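November 15, 2024
Studio notebook, Komham building, upstairs room

Pen and ink day, finally! Wrote almost nothing in here all week and then filled three sheets this morning, so I'm getting it down while my hand still remembers what it did.

The Bumton grain elevator drawing is back on the board. I put it away in May with the roofline finished and the whole left wall blank, mostly out of fear of that wall. It's corrugated metal, it's in full shade, and every test I made back then turned into a gray mush. Today I tried the wall again on scrap, this time with the hatching running at a slant to the corrugations, and it opened right up. The ridges come forward, the valleys sink, and I hardly had to draw the ridges at all. So happy with this.

What I used, so I can find it again:

Nib: the stiff one from the Theodorakopoulos tin, second row. The flexible one swells at the start of every stroke and you get a row of little dots down the edge of the shadow.
Ink: black, thinned a touch for the first layer, straight from the bottle for the second.
Paper: the smooth heavyweight. The toothy sheet grabs the nib on upstrokes and spits.
Stroke length: short. Anything longer than my thumb starts to curve with my wrist.

Let the first layer sit 40 minutes before crossing it. I tried 10 on the first scrap and the second set of lines bled wherever they met the first, worst of all under the eave where I wanted it crisp. By the third scrap I was patient and it was clean all the way down.
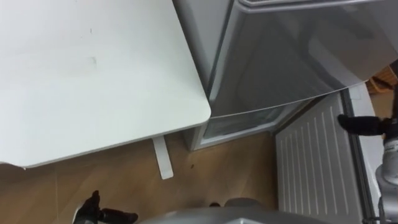 Next problem is the shadow the loading chute throws across the wall. It's a shadow falling on something already in shade, so in theory it barely exists, but in my field sketch I marked it strong and I trust the sketch. Fahad Ghumman came by before lunch and looked at it for a long time, then suggested I leave the wall alone and darken only the underside of the chute. Tried it on the corner of scrap two. He's right, at least for the top half – the chute lifts off the wall without any extra line. Lower down, where it passes the window, it still goes flat. Maybe a third layer there, very small, straight up and down.

He also brought back my copy of the Flurnerness barn series, the 8 prints I lent him last winter, and we laid them out in order. Fun to see them together again. The early ones have outlines around everything, even the clouds (why did I outline clouds?). By number 6 the outlines on the sunny side are gone and the paper is doing the work. I want the elevator to go further that way. The right edge of the silo should have no line on it at all, just the dark of the trees stopping where the silo starts.

Which means the trees have to be dark enough. Made a strip of values for them, light to dark, and taped it inside the back cover. The darkest square is close to solid and I think I need it, though only low down near the fence. If it climbs too high it'll fight with the wall.

One thing that went badly: the weeds along the rail siding. I did them on the real sheet, too confident after the wall tests, and they look like eyelashes. All the same height, all leaning left. I scraped a few off with the blade and the surface held up, but I won't ink over that spot without burnishing it first. Go out and draw real weeds before touching it again! The ones behind the parking lot would do, they're all bent and broken by now.

Still to do on the elevator: left wall, first layer, top to bottom in one sitting. Chute underside. Trees from the fence up. Leave the sky white, whatever mood I'm in.

Nibs are rinsed and drying on the rag. Need more of the smooth paper, there are two full sheets left and I'd like one of them for a second try if the wall goes wrong.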